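News > Robotics > Data Collection Hardware

Ellcombe adds hand exoskeleton capture to its Trondent kit

Ellcombe has begun taking orders for a second version of Trondent, its tabletop kit for recording manipulation demonstrations. The main change is at the hand. The first version shipped with a handheld gripper; the new one ships with a wearable exoskeleton that records the motion of the individual finger joints along with the position of the hand in space.

The kit is priced at $2,219 for a right-hand set. A left-hand set is planned but has no price yet. Deliveries start in February, with existing customers served first.

Trondent is sold to labs and small automation firms that train robot hands from human demonstrations. An operator wears the device and handles ordinary objects at a table, and the recorded joint angles are later mapped onto a robot hand. No robot is needed during recording, and for most buyers that is the main saving. The mapping software, Jitska, is licensed separately and was updated in the same release.

Hand position comes from a printed marker cube mounted above the knuckles and tracked by a fixed camera. Ellcombe considered inertial tracking for this version and dropped it over drift in longer recordings. The cube has a cost of its own. It needs a clear line of sight, it adds height to the hand, and it limits how far an operator can reach into a cabinet or under a shelf. The company recommends the kit for open tabletop work and says so in the manual.

Finger motion is read at the linkages. The linkages are adjustable for finger length, and the base plate comes in two sizes. Fitting takes a few minutes the first time, and the settings can be written down and reused. A short calibration routine, in which the operator opens and closes the hand and touches thumb to each fingertip, has to be repeated whenever the device is taken off. Skipping it does not stop a recording, but Jitska will flag the file.

The electronics remain external and wired. Ellcombe says a wireless build was tested and lost too many samples in rooms with heavy network traffic. The practical result is that the cable run has to be planned before a session, and the harness supplied with the kit is long enough for a standard desk and little more. Extension cables are listed as an accessory.

Eglītis, a reseller that has been using a preproduction set for its own demonstrations, reports that soft objects are where the new version differs most from the old one. The handheld gripper recorded a single opening width, so a squeezed toy and a rigid block of the same width gave nearly the same trace. With per-finger data the two are easy to tell apart. The reseller's standard exercise uses soft toys and household containers. 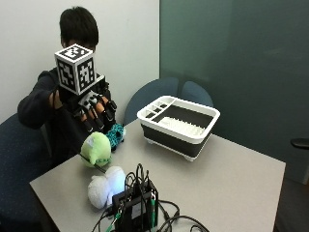 Eglītis also lists some weak points. Operators with small hands found the base plate tended to shift during fast movements, even in the smaller size. The device has no force sensing, so grip strength can only be inferred from finger position. A tactile fingertip option is on Ellcombe's list for a later release — the company would not commit to a date.

On the software side, Jitska now exports joint angles and cube pose in one time-stamped file. The previous release wrote two, which users had to align themselves. Files from the handheld version can still be opened but will not show finger channels. Segments in which the cube was hidden from the camera are marked as gaps and left unfilled by default; interpolation can be turned on in the settings.

Owners of the first version can buy the exoskeleton and new mount without replacing the camera or stand. The old electronics box is not compatible and has to be exchanged. Ellcombe will accept returned boxes for credit through its resellers, and the handheld gripper stays in the catalog as a spare part.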